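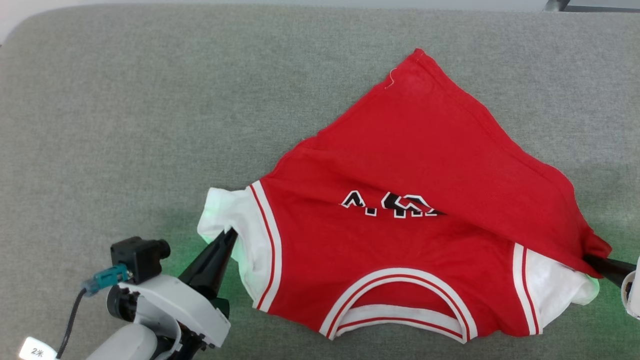 Issue 122

KITCHEN PAGES
Keeping, Freezing and Using Up Bread
Issued by the Usonum Household Service, Fri 19 January

Bread is among the foods most often thrown away in the home, and much of it could have been eaten. The advice on this page applies to plain loaves, rolls and flatbreads, whether baked at home or bought. Sweet loaves with cream or custard fillings should be kept in the refrigerator and are not covered.

Cooling and cutting

A home-baked loaf should be left on a wire rack until it is fully cool before it is wrapped. Steam trapped in a bag softens the crust and encourages mold. Large rye loaves are easier to slice if left overnight in a clean cloth.

Cut from the middle of the loaf when only a few slices are needed, then push the two halves together so that the cut faces meet. A serrated knife with long, light strokes makes fewer crumbs than a plain blade. Wipe the board afterward, as old crumbs carry mold to the next loaf.

Storing at room temperature

Crusty bread keeps best in a paper bag or a bread box with a loose lid. Soft sandwich bread may stay in its plastic bag, closed tightly. Neither kind should be kept in the refrigerator, where bread goes stale faster than it does on the counter. In hot and humid weather mold can appear early, and the freezer is then the better choice.

The bread box should be emptied and wiped once a week with a cloth wrung out in water and a little white vinegar. Leave the lid off until the inside is completely dry. Any bread with visible mold should be discarded whole, including the slices that look clean.

Freezing

Freeze bread on the day it is baked or bought. Slice it first, and place a sheet of waxed paper between slices of moist or seeded loaves. Press the air out of the bag and write the date on it. Bread frozen in this way is best used within 3 months; a thin bag from the store should be placed inside a heavier freezer bag.

Slices may go straight into the toaster. A whole loaf should be thawed in its wrapping at room temperature – overnight is usually enough for a large one.

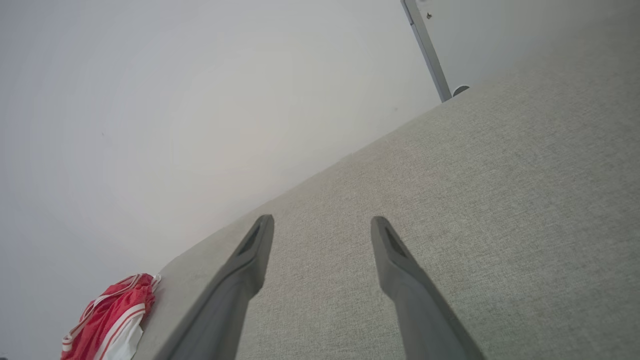
One reader writes that her rolls always came out of the freezer with hard, white patches, and that the trouble stopped once she began wrapping each roll in foil before bagging it. She adds that she now freezes only 6 at a time, so that the bag is finished before it has been opened too often.

The Service agrees with this practice. The dry patches are freezer burn. They are harmless, although the flavor suffers, and rolls with patches can be kept for crumbs.

Refreshing a stale loaf

Hold an uncut crusty loaf briefly under running cold water until the crust is damp, then place it directly on the rack of a moderate oven until the crust is crisp again. Cut loaves should be sprinkled with water by hand and wrapped in foil, with the foil opened for the last few minutes. Refreshed bread should be eaten the same day and should not be refreshed twice.

Crumbs and cubes

Dry leftover slices in a low oven until they snap, and allow them to cool. Crush them with a rolling pin inside a clean bag, or use a food processor. Dry crumbs keep well in a closed jar. Fresh crumbs must be frozen and can be used without thawing.

For a plain bread pudding, 800 grams of stale white bread will fill a large family dish. Tear the bread by hand and let it soak in the milk and egg mixture, covered and in the refrigerator, until no dry pieces remain. Crusts may be left on. 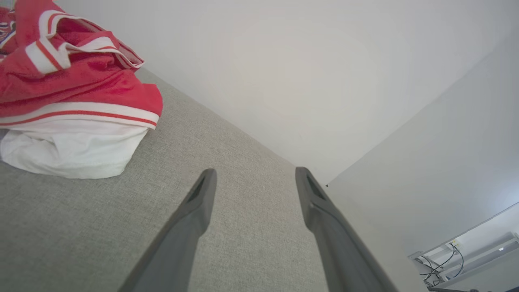 Gray woven fabric, white walls and a red garment.

Further pages

Issue 121 dealt with dried beans and lentils. The March issue will cover the storage of flour and yeast, including whole-grain flours, which spoil sooner than white. Printed copies are available at the Pettigrew and Nodunent offices during normal opening hours. Requests for large-print copies should be made at either desk.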